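# Discarding or keeping episodes in which the gripper never closes on anything

**Category:** Demonstration data / Collection practice
**Asked by:** Noreen Mac Suibhne
**Posted:** 29 Apr 2019
**Answers:** 3

## Question

Our department is assembling a set of demonstrations for a policy that is to pick small household items up from the floor and place them in a tray. The demonstrations are recorded with hand-held grippers carrying a camera, and the operators work from a written procedure issued under the project name Plolten. Collection takes place at 2 sites, Warngate and Jiltville.

To date we hold 481 episodes. On review, 337 of them follow the procedure from start to finish. The remainder contain long stretches in which the gripper is open and nothing is held. In certain cases the operator appears to have been searching for the item. In others the recording was started well before the operator was ready, or was left running after the item had been placed.

The procedure at present says only that "idle footage should be avoided." The two sites have read this differently. Warngate removes any episode with an idle opening. Jiltville keeps everything and leaves the matter to whoever trains the model. I have been asked to propose a single rule for both.

I should be grateful for advice on the following points:

- whether episodes with an open, unoccupied gripper should be removed, trimmed or kept as recorded;
- whether the approach toward the item has value when the item is not yet in view;
- whether wear on the gripper pads ought to be recorded along with the episode.

The third point arises from a disagreement between reviewers and may be treated as secondary. Storage is not a constraint for us. Reviewer time is.

## Answer 1 (accepted)

**Eustaquio Escobedo**

I would recommend trimming in preference to removal, with a fixed rule that reviewers can apply without discussion. I supervised the review stage of a comparable collection at Quinlan for 4 collection periods, and disagreement among reviewers cost us more than poor footage did.

The first step is to separate three kinds of open-gripper footage, as they do not have the same effect on training.

**Approach.** The operator is moving toward the item with the fingers open. This must be kept in full. A policy that has only seen the last few inches before a grasp will have no basis for reaching that position, and it will behave poorly whenever it starts from farther away.

**Search.** The operator is moving, but the path does not lead to the item in any direct manner. A small quantity of this material is useful if the deployed robot will also be required to search. If it will not, trim back to the point at which the item enters view and stays there.

**Idle.** The gripper is held still, or nearly so, and the task has not begun or has already ended. Trim it. A model trained on many stationary openings may learn to remain stationary, particularly where the recordings give it no signal for when to begin.
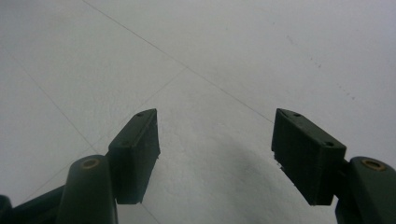 **What should a reviewer do with a single view that shows open fingers and bare floor?**

The reviewer should make no decision from that view alone. The three categories above are distinguished by motion, so the reviewer must play the recording before and after that point and apply the label to the whole interval.

With respect to the wording of your procedure, I would replace the present sentence with something close to this:

> Begin recording when the gripper is in the starting position. End recording when the item has been released and the gripper has been withdrawn. Reviewers shall trim stationary intervals at the beginning and end of each episode. Reviewers shall not trim stationary intervals within an episode.

The last sentence is deliberate. Pauses in the middle of a task frequently occur while the operator corrects the angle of the fingers, and cutting them produces a jump in position that the model will treat as real movement. If a pause in the middle is so long that it spoils the demonstration, mark the episode as rejected and have it performed again.

Retain the untrimmed originals. You state that storage is not a constraint, and trimming rules are often revised after the first training run. The trim should be held as a start time and an end time in the episode record, with the source file left unaltered.

On pad wear, I would record the gripper unit and the date on which its pads were last replaced. Asking reviewers to grade chips or rough edges by eye will produce inconsistent entries.

## Answer 2

**Yeison Lozano**

I agree with the previous answer except as regards search footage. We trimmed ours and later regretted it, as the model lost the item whenever it was placed near the edge of the camera view. My suggestion is to keep search intervals but give them their own label, so that they can be left out of training when required. The additional label took our reviewers very little time once they had settled into it.

I would also raise the differences between the sites. If Warngate has been removing episodes and Jiltville has not, your present set is weighted toward Jiltville's operators, floors and lighting. Please establish whether Warngate still holds its removed recordings. Restoring them under the new rule would be preferable to collecting more.

## Answer 3

**Amirul Majimbun**

Just delete them. Bad demonstrations are bad demonstrations, and it is quicker to record new ones.

### Comments on Answer 3

**Enda Nic Aodha:** This does not address the question of approach footage, which would be lost under such a rule. The asker has also stated that reviewer time is limited, and new recordings would need to be reviewed as well.

**Noreen Mac Suibhne:** Thank you to all who replied. We shall adopt the wording in Answer 1 with the separate search label from Answer 2. Warngate has confirmed that its removed recordings were archived. I will post the revised procedure under this question once both sites have approved it.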